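Print this page | E-mail this page

Hard floors and dark clothes: which tips are worth bothering with

Jan 17, 2020

I have been sent a lot of floor advice over the years and have tried most of it on my own floor, which is pale grey and speckled and was sold to me on the promise that it "hides everything". It hides crumbs. It doesn't hide black fluff, and if you spend any time kneeling on it in dark trousers you will see plenty of that.

Start with the clothes, then. The usual tip is to put half a cup of vinegar in the rinse. I did this for a month with charcoal joggers and a black jumper and couldn't tell them from the ones washed without. Turning them inside out did help a bit, and so did washing them apart from the towels. Cuffs need a going-over of their own. Fluff settles between the ribs and a sticky roller skates across the top, so stretch the ribbing with one hand and use a damp rubber glove with the other.
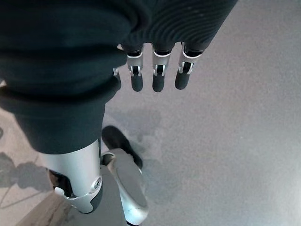 Charcoal cloth and a ribbed cuff, just above the floor.

Now the floor itself. The Trutano spray mop claims 1,000 uses from one head. Mine was bald well before 100, and by then it was pushing grit about. A plain flat mop with a washable cloth costs less and does the same job. Sweep first, whatever the packet says about sweeping being unnecessary.

As for "streak-free" cleaners, streaks mostly come from using too much of the stuff. Try half the dose, and try it in a corner. 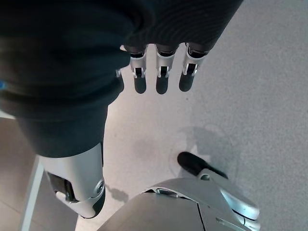
If the streaks are still there after that, go over the floor once with clean water and leave the cleaner in the cupboard for a few weeks. I stopped in November and have not gone back.

Knee pads get recommended for scrubbing by hand. The Storent ones slid down my shins within minutes. A folded bath towel is better and you already own one.

Cables are the other nuisance. I don't believe in cable tidies that need 40 little clips, and the sticky-backed sort let go of a mopped floor almost at once. Lift the loops before you sweep, lay them over a chair, and put them back when the floor is dry. Pull a cable across wet grit and you get a fine black line that takes some rubbing out.

Small clear plastic bottles are handy for mixing your own cleaner, but write on them. Clear liquid in a clear bottle could be anything, and drinks bottles should never be used for it.
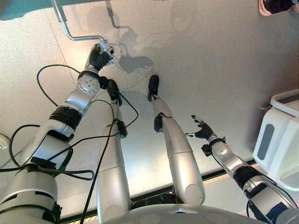

Marks that won't shift

A melamine sponge will take off most black scuffs. It will also take off some of the shine, so I keep it for the worst ones. Toothpaste is no better, whatever the Swanson leaflet says, and it leaves you with toothpaste to clean up. Try a dry pencil rubber first.

Related tips
Is the Prenetti lint brush any good?
Getting grit out of door tracks
Washing black cotton without the grey
Mop heads: when to give up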